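When I started at Rutlow we took apart old office computers by hand. A truck would bring them in on pallets, mostly towers from schools and insurance offices, and four of us stood at benches with screwdrivers and pulled out whatever could be sold again. A good day for me was 30 machines. My wrists knew about it by evening.

Last November the company put in the first arm cell. We had heard about it for months and most of us expected to be let go. Two people did leave, one for a job closer to home and one who said she did not want to wait and see. The rest of us are still here, but the job is different and I want to write down how.

I used to do everything on a machine from start to finish. Now I do the parts the arms are bad at. I take off side panels, cut zip ties, blow out dust and decide whether a board is worth the time. I also set up the cell between jobs, which means checking the fixture plate is seated and the holders match what we are running. Processors are the main thing we recover, and there is a pocket for them on the plate.
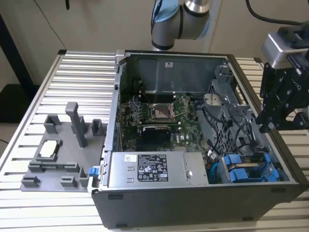

Rutlow Parts Recovery, Bench Team

The Dell towers are the easier ones for us. You lay one on its side, and once the panel is off you can get at the CPU socket without much in the way. The bracket lifts, the processor comes out, and it goes into the pocket on the plate. I can do that in a few seconds. The cell is slower than I am, but it doesn't stop for lunch and it doesn't bend pins when it is tired, and I have done that more than once.

Cables are still a problem. A bundle looped over a drive cage sits differently in every machine, and I get called over for those more than for anything else. Some hours I hardly sit down. Other hours I watch a screen and wait, and I find that harder than the old work.

Agustina Benítez runs our shift and she fought to get us trained on the cell before it went live. We got 16 hours, paid. It was enough to clear a fault and restart a job, but I would have liked more on the fixtures. Coter, the outfit that installed it, sends a person out when we need a new plate, and that can take a while.

The pay went up a little. The noise went down a lot. I miss talking across the bench, because we are spread out now and each of us has our own area to look after. We passed 1,000 processors from the cell this spring and Agustina brought in donuts.

They are talking about a second cell for laptops. I have opened a lot of laptops, and I told her I want to be in the room when they pick the screwdriver bits.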